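Evenia Home Recipes

Evenia is a collection of 3,797 home recipes in English, mostly soups, stews and oven dishes. Noura Awad and I started it as a shared folder, and in September we cleaned it and put it in one table.

What is inside

Each row is one recipe. There are 8 columns: title, servings, ingredients, steps, total time, main method, contributor and notes. Times are in minutes. Ingredients are separated by semicolons, and quantities stay as the cook wrote them, so "a good handful" is a valid value.

Files

recipes.csv – the full table
units.csv – 305 spellings of kitchen units and their short form

Known problems

Total time is missing in many bread recipes. Some cooks count the resting of the dough and some do not, and we did not correct this. Two contributors wrote oven temperatures only in Celsius.

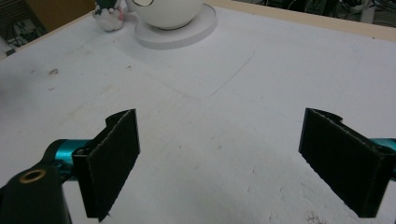

Duplicates were removed by title and first ingredient, so a few similar lentil soups are still there. If you find one, please write the row number in your report.

Thanks

Sorcha Moynihan checked the units, and Cathal Ó Néill read all the soup recipes for spelling.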